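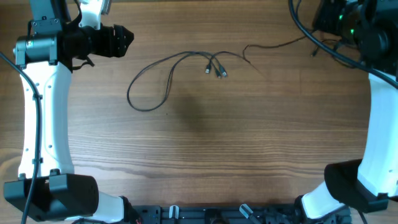
Lo que nos deja el arranque de liga

Oct 27, 2023

Pues ya llevamos un mes de balonmano y yo sigo sin voz desde el partido contra el Kistis. ¡Qué manera de sufrir! Íbamos ganando de tres a falta de nada, nos expulsan a la pivote por una exclusión que todavía no entiendo (la he visto repetida más veces de las que me conviene) y acabamos pidiendo la hora con un empate. Un punto en esa pista lo habría firmado en marzo, lo que pasa es que luego ves cómo se te escapa el otro y te vas a casa con cara de tonta.

En la grada éramos 318, según la taquilla, y para un partido de segunda categoría y a la hora de la siesta me parece una barbaridad de las buenas. El pabellón Povetti suena muy distinto cuando la gente se anima. Hasta el grupo de los tambores, que el año pasado venía a ratos, se quedó hasta el final y siguió dando la lata en el aparcamiento.

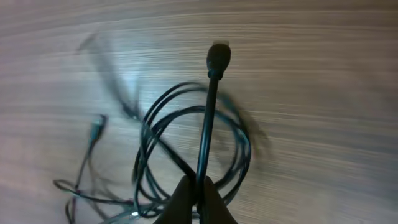 De juego, os cuento lo que veo yo, que para eso escribo esto. El Clidosis defiende mejor que la temporada pasada, bastante mejor, sobre todo cuando sale el 5-1 y la avanzada molesta de verdad. Hemos encajado 109 goles desde que empezó la liga y la mayoría han llegado en contraataque, después de pérdidas nuestras. O sea, que el problema está arriba: atacamos deprisa, soltamos el balón sin mirar y nos pillan a todas con el pie cambiado. Los extremos apenas tocan bola. Con lo bien que lanzan las dos, me da una rabia...

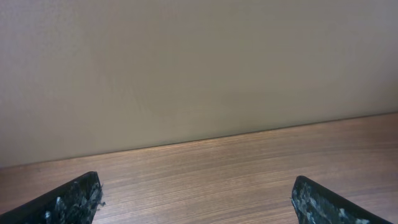
Otra cosa que me preguntáis mucho es el vestuario de las visitantes, que se repinta por fin este invierno. El club paga la mano de obra y la pintura sale de los 500 euros que puso Şimşekoğlu, nuestro patrocinador de camiseta, cuando renovó. Las partidarias del verde club son mayoría, ya lo sé, y os vais a enfadar conmigo, pero yo votaría por un gris tirando a beige, liso y sin un solo letrero, como el panel de la foto, y debajo una superficie con la veta marrón bien marcada, que combina muy bien y aguanta el trote. El verde lo dejamos para la puerta y todas contentas. Bueno, casi todas.

Del calendario que viene, os aviso de que hay dos salidas seguidas y de que el autobús se llena enseguida. Si queréis plaza, decídselo a quien esté en taquilla en el próximo partido en casa. Se paga al reservar, que el año pasado tuvimos más de un disgusto con los asientos vacíos. Los bocadillos corren por cuenta de cada una - y por favor, los de sardinas se comen fuera.
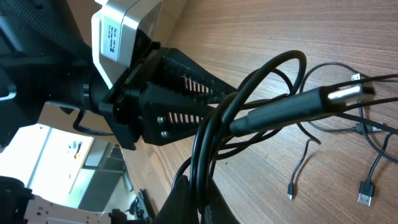 Cantera

Las infantiles han ganado los tres partidos que han jugado y las cadetes han ganado uno, pero qué uno: remontada de siete goles en la segunda parte, con la portera parando hasta las moscas. Entrenan en la pista pequeña del Povetti y se puede entrar a verlas sin entrada. Faltan todavía chicas en el equipo alevín, así que si tenéis hijas, sobrinas o vecinas con ganas de correr y de tirar cosas, mandadlas a probar. Las zapatillas, de suela clara, y el balón lo ponemos nosotras.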